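Web Publishing for Small Firms
Session 7 notes: page weight, and why your site feels slow

Right, these are the notes I promised. I've tidied up what I said in the room and added the bits we ran out of time for, so if you were there you can skim the first part and slow down when we get to fonts.

Last time we did navigation menus and I asked you all to pick one site to live with for the rest of the course. Most of you chose your own, which is brave. Brijesh chose Nevgate, the made-up plumbing supplier I use for practice, and I'll use it too because I can break it without anybody ringing me up.

What we mean by page weight

Page weight is simply everything the browser has to fetch before the page is finished: the text, the pictures, the style sheets, the scripts, the fonts. Text weighs next to nothing. You could put a whole novel on a page and it would still be lighter than one badly saved photo of your shop front!

When I opened the old Nevgate home page, the browser made 80 requests. Eighty! For a page with an address, a phone number and a list of boiler parts on it. We went through the list together on the big screen and sorted it into things a customer would miss and things they wouldn't. The second pile was embarrassing. There were 13 separate scripts, and two of them were tracking codes for a newsletter that stopped going out years ago.

So that's your first job with any site you inherit. Open the network panel (F12 in most desktop browsers, then the Network tab), tick the box that turns the cache off, reload, and read down the list. Don't fix anything yet. Just read it and write down what you don't recognise.

Pictures

Nearly always the heaviest thing. The usual story is that somebody takes a photo on a phone, uploads it at full size, and the page squeezes it into a box no wider than your hand. It looks fine, so it stays. But the visitor still downloaded the whole lot.

Resize before you upload. Save photographs as JPEG or WebP, and logos and line drawings as SVG if you've got the original artwork. Put the width and height in your markup as well – then the browser knows how much room to leave and the text doesn't jump about while people are trying to read it. 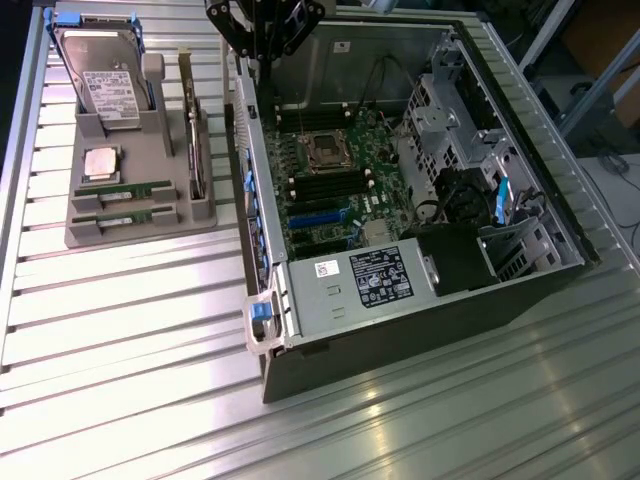 Lazy loading is the other one. It tells the browser to leave a picture alone until the visitor scrolls near it, and it's one small attribute, loading="lazy", on the image. Lovely on a long product list. Please don't put it on the big picture at the top, though. Octavio did that in the exercise and his banner turned up after everything else, which made a quick page feel like a slow one.

Fonts

I like nice lettering as much as anyone, but each weight of each font is often its own file. Regular, italic, bold, bold italic, and then a light version that someone used once in a footer. Choose one family, two weights, and see if anyone complains. If you set font-display to swap, the visitor gets to read in a plain font while yours arrives.

Sheyla asked whether she could just use the fonts already on people's machines. Yes! System fonts cost nothing to fetch and they look perfectly respectable. I do it on my own site.

Scripts and plug-ins

This is where Virkenel users need to pay attention (for anyone who missed the first session, Virkenel is the site builder on our course machines). Every plug-in you switch on can add its files to every page, even pages that don't use it. The slideshow plug-in is the worst for this. Switch off what you don't need, then delete it, then check the network panel again, as one or two leave bits behind.

Chat boxes, maps and social media feeds come from somebody else's server, so you're waiting for them as well as your own. A map can be a plain link to a map. Customers on phones usually prefer it, because it opens the app they already use.

A word about testing

Your office connection is lying to you. In the same network panel there's a drop-down for slowing things down, so pick one of the slow mobile settings and try to find your own opening hours. Then try it on an old phone, outdoors, on mobile data.

For next time

Pick one page. Write down the number of requests and the total size. Spend 15 minutes making it lighter, no more than that, and write both figures down again. Bring the before and after. Nilton and Arnulfo, you're still sharing the Cusi bakery site, so please agree who is editing which page first – we don't want another evening of you overwriting each other's menus.

We'll start on caching next session. Read the short chapter on headers if you can face it.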